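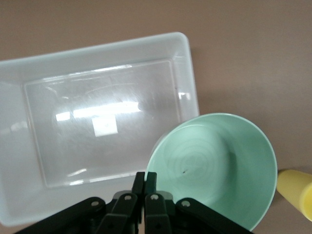

Stop buying storage. I mean it. Not forever, just stop for a while and see what happens.

I spent most of June getting my apartment "organized" before my sister came to stay, and what I did, mostly, was shop. Bins. Drawer dividers. A rolling cart from Anarico that does not roll on carpet, and I have carpet. A set of stacking boxes for 799 pesos in the shop on Esposito, bought on vacation, carried home in a suitcase. Carried home full of socks, fine, but still.

And the stuff I owned at the end of June was the same stuff. Plus the boxes.

My neighbor Imani Holloway has been in the same one bedroom for 20 years and she has a shoebox for batteries and a coffee can for pens. That's the system. Ask her for a tape measure and you have it before you finish asking. I asked her once where she keeps her extra charging cords and she looked at me like, what extra charging cords.

That's my whole argument really. A bin lets you put off the decision. You don't know if you want the cord so you put it in with the other cords, lid on, and now it's "stored." Feels great for a day. Then you move apartments and pay somebody to carry it down the stairs.

I know the comeback. Trinh Bạch made it in the comments last time I wrote about this: people with kids need bins. Sure. Three kids and one closet, buy the bins, buy them all. Teachers too. Anybody who sews. If the stuff goes in and comes back out every week then the box is doing a job and I have no quarrel with it. I'm talking about the ones on the top shelf, you know the ones.

Also the money. People act like this is the cheap hobby. I went back thru my card statement and it was more than 300 dollars, for empty containers!! I could of bought a decent chair. I need a chair.

And don't get me started on the labels. Huệ Lý lent me her label maker and I made one that says MISC. Printed it. Stuck it on. Went and got a snack.

Where I've landed for now: nothing comes in until something is emptied. I've done four drawers and a hall closet. Gave away the rolling cart, gave away most of the stacking set, kept a couple because rice and flour are real things that need a real lid. The closet has a bare shelf in it now and I keep opening the door to look at it.

My sister slept on the couch the entire visit and did not open one single drawer, by the way.

More next week if I get to the garage. Probably wont.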